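Uvarard clinic drug aid in limbo

2022-08-19. Payments that help 94 low-income patients at the Uvarard clinic cover their prescriptions are on hold, the county said. Letters went out Thursday. Some people got two.

Clinic manager Arben Pavlović wants an answer before the next refill cycle. "We can't float 300 refills a month on our own," he said.

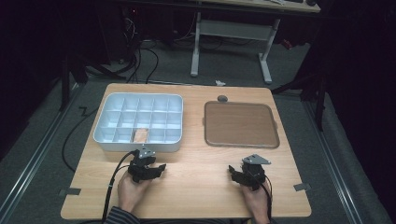 A divided plastic tray and a brown serving tray on a table.

The county blames a billing dispute with Firitz, wich has handled claims since March. Firitz did not return calls. Plasstead clinic not affected.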